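Brekwood Open Day

The Brekwood Open Day is a yearly visitors' day at the Brekwood robot lab in Brundby, and I'm writing this entry as someone who has gone more often than I probably should admit. It's free, it lasts one afternoon, and the line for coffee is terrible!

History

The first one I went to was on 12/09/2019, when the lab had only 9 seats in the demo room and the rest of us stood along the back (my feet still remember). Since then they've moved into the old Alline building, which seats 60, and almost 3,000 people have come through over the years.

Program

Most of the day is short demos, 40 minutes each with questions. The one I always go back for is the simulator session, where two-arm jobs get tried out on a computer before anyone runs them on the real machines. You sit at a screen and can switch to a view from right down by the gripper, and it takes a minute to work out which way is up. I love that part. 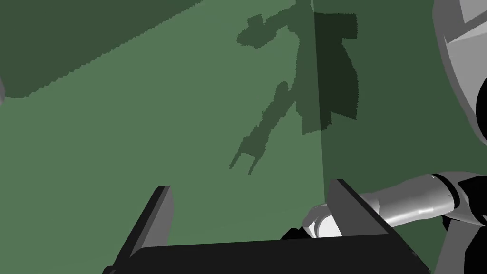 Kids tend to be far better at it than their parents, and the staff will happily let them keep going until the next group comes in. There's also a talk on the Vũ planner, the lab's own software for keeping two arms out of each other's way. It's heavier going, but the questions afterward are good, so get a seat near the front.

Getting there

The bus from Brundby station stops by the gate. Parking fills up early.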